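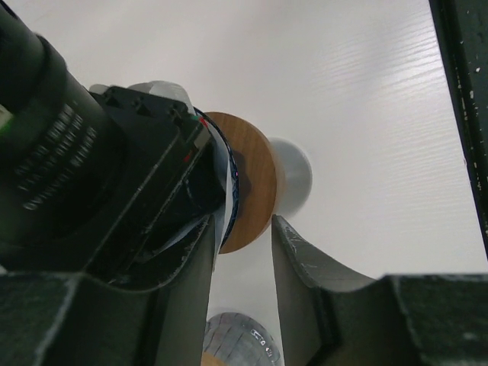 Jucélia Bastos found the wooden disc in the bottom drawer of her late aunt's desk, under the gas bills. It was round and orange-brown, and the grain was so fine she had to hold it to the window to see it. She knew it was the lid from the tea jar. The jar itself had gone to Selmont with her cousin in May.

She rang Laimutė Baranauskienė downstairs, who had drunk tea from that jar for 34 years.

"Does it smell of anything?" Laimutė asked.

Jucélia put it to her nose. "Wood. Maybe a bit of smoke."

"Then bring it down."

They sat at the kitchen table with the lid between them. Laimutė turned it over twice and set it on top of her own sugar bowl. It was too wide by a finger.

"She never let me wash it," she said. "Wipe it with a dry cloth, she said, and put it back."

Jucélia got up and filled the kettle. When she came back with the two cups, Laimutė had taken the lid off the sugar bowl and was wiping it with the corner of her apron.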